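Counting watch hours on a short-sea bulk carrier

I keep a log of small procedural problems from my years as a second officer, and every so often I write one of them up properly. The subject this time is the security watch: the extra hours a ship adds to its normal rota when it passes through, or waits in, an area where boardings and armed robbery are known to happen. My interest is in the arithmetic.

The ship was a geared bulk carrier, the kind that takes grain one way and bagged fertilizer the other. I will call her the Tadedberg, which is close enough for anyone who sailed in her. She had a small crew even by the standards of the trade. The company, Premley, ran her to the minimum safe manning certificate plus 2 additional ratings on voyages where the risk assessment asked for them.

How the rota looked on paper

Three deck officers stood four hours on and eight off. One rating was paired with each officer at night as lookout. Daytime work covered maintenance, hold cleaning, drills and the paperwork that goes with a port call. Under that pattern everyone complied with the rest hour rules, with a margin that looked comfortable until something was added to it.

The security plan added three things at the raised level. First, a roving deck patrol during darkness, reporting to the bridge by radio every 30 minutes. Second, a dedicated lookout facing aft, where the radar picture was poor because of the funnel and the after crane. Third, a gangway watch doubled in port. Each of these was sensible taken alone. None of them came with a person attached.

At anchor off Jendbridge we waited eleven nights for a berth. Darkness ran to a little over eleven hours at that time of year. One patrolman and one aft lookout for each of those hours is more than 22 man-hours a night, before any allowance for relief, meals or the walk from one end of the ship to the other. The two additional ratings could cover most of it if they did nothing else and never got sick. In practice they were also needed by day for mooring gear and hatch work, and the daytime jobs did not move.

How the gap was filled

The usual answer is that hours get taken from maintenance. This is correct practice and I have no complaint about it. The trouble is that the maintenance plan lives in one system and the rest hour records live in another, and in our case no one ashore compared the two. The superintendent saw overdue jobs and asked for them to be closed. The designated person saw compliant rest hours and was satisfied. Both were looking at true figures.

What gave way was the quality of the rest. A patrolman who finishes at 0400 and is called at 1000 has his six hours in the record. He has also slept through breakfast being cooked, two general announcements and a chipping hammer on the deck above. The form has no column for this.

I did a rough exercise on board using the radio log. The patrol reports were timed, so the intervals could be read off directly. On the first three nights the reports came in on the half hour, within a minute or so. By the eighth night they were drifting, and the drift was worst between 0200 and 0500. I counted 56 reports that were late by more than five minutes over the whole stay. I don't claim this as research. The master used it to argue for a changed pattern, and the change was made.

The changed pattern

We split the night into shorter blocks and rotated people between the patrol and the aft lookout within a single block. Standing still in the dark for four hours is harder than walking for two and standing for two. The patrol route was varied as well. A fixed route at a fixed time tells anyone watching from a boat exactly when the poop deck is empty, and the plan had said so all along, in a paragraph we had all signed.

The second change was to stop all noisy deck work before noon while at anchor. The bosun's list got longer. The late reports dropped off over the remaining nights, though by then we also had better weather and a clearer idea of the berthing date, so I would not put it all down to the rota.

The third change was to the lighting. We had been running every deck light we had. On a ship with a low freeboard that leaves the lookout staring from a bright deck into a black sea. Shielding the lights near the aft position, and turning others outboard to cover the water, cost some canvas and an afternoon. It made the lookout's job possible.

What it cost

Premley later worked out an average for the extra overtime, stores and delayed maintenance on that call. The figure passed to the ship was 4,000 dollars a night, which surprised me until I saw that it included off-schedule paint. I have never seen the working. The charterer, a firm trading under the name Bermúdez, disputed part of it on the ground that watchkeeping is the owner's business in any port. I left before that was settled.

Coming off the rota

The last thing in my notes is about going home. After a long stretch of broken nights the body keeps the pattern for a while. I woke at 0345 for most of my first two weeks of leave, ready to take over a bridge that was several time zones away. Afternoon sleep was deep and did not refresh. I now keep the first Friday after sign-off clear and book no travel or appointments before it.

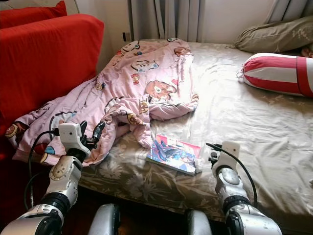

Points for anyone writing a plan

Put hours next to every task. If the plan says "roving patrol", it should also say how many man-hours a night that means in the longest darkness of the year, and which ranks supply them.

Name the work that stops. A line reading "maintenance to be adjusted" moves the decision onto the bosun at the worst moment.

Keep the radio log in a form that can be read later. Ours was handwritten and legible, and it was the only evidence we had.

Check the aft lookout position at night, in person, with the lights set as they will be used. Do this before arrival - the first night at anchor is too late.

I have a second set of notes from an October passage in the same ship, mostly on citadel drills and the state of the emergency radio antenna. Those need more sorting before they are fit to post.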